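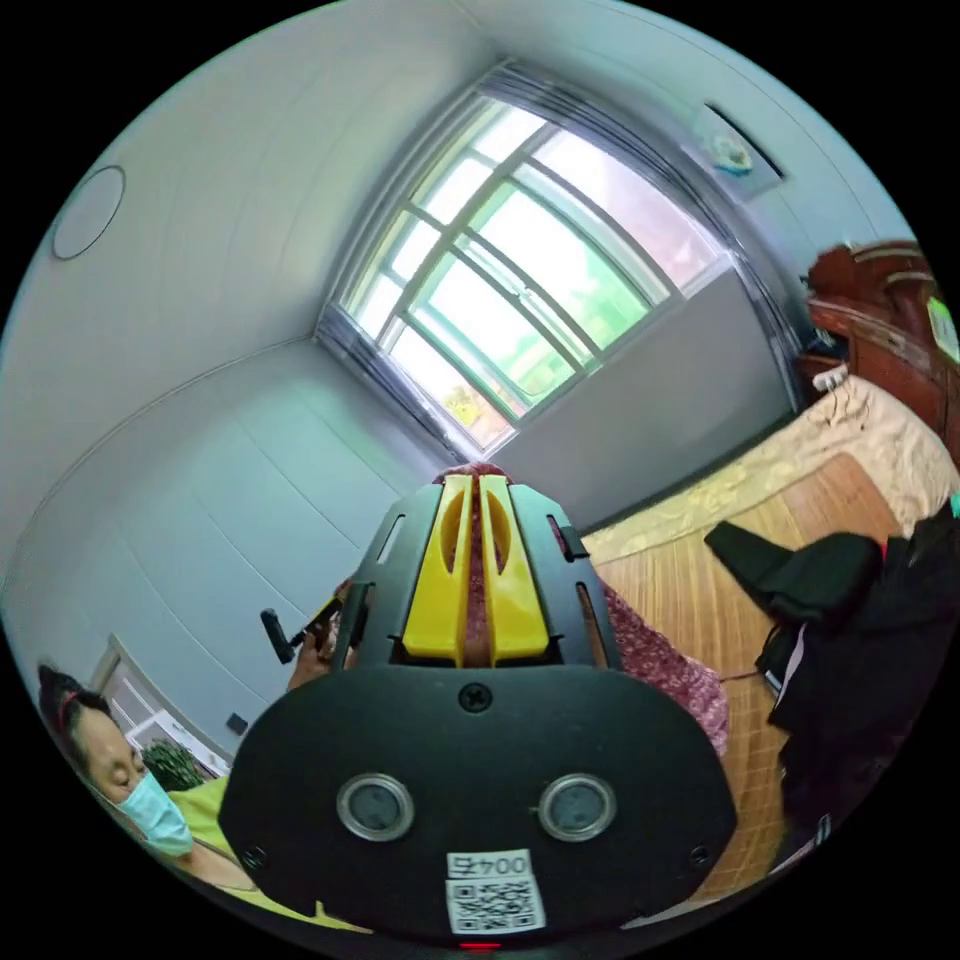
1/ Small bedroom reset, day one
We finally started on the little bedroom and I'm so happy about it! My aunt, Nuanchan Rattanakul, has been asking for a proper guest room since February, and she is getting one.

2/ The walls
Pale white-blue, smooth, with those faint seams running across. I was all set to paint over them and now I can't do it. The color is so calm. They're staying.

3/ The light
Best thing about this room. There's the window, and then the white door frame opens onto a brighter space with a leafy plant (it's a beauty, I water it way too much). Leave the door open and the whole room wakes up.

4/ Masks
If you're clearing out a room that's been shut up for a while, wear one. I skipped it when we did the hallway closet and sneezed through dinner. Pink headband also highly recommended - hair out of your face makes such a difference.

5/ The floor plan
I drew it on the back of a Jundness catalog. Bed from Astby against the long wall, 70 inches left over for a dresser and a chair. Tight, but I've measured it twice and I believe in it!!

6/ Money
Total so far is $435, and most of that is the mattress. The lamp is a Golob from 1988 that used to be my grandmother's, so that one was free. Needs a new shade. If anybody has a source for old Golob shades PLEASE tell me.

7/ Curtains
Stuck between 2 Sutora fabrics, a plain cream and a tiny green leaf print. Nuanchan says leaf. My sister says cream and won't discuss it. I keep going back and forth - leaf in the morning, cream at night.

8/ Deadline
She arrives 3rd June. Still to do: curtain rod, closet shelves, and the drawer full of cables. Will post again when the curtains are up!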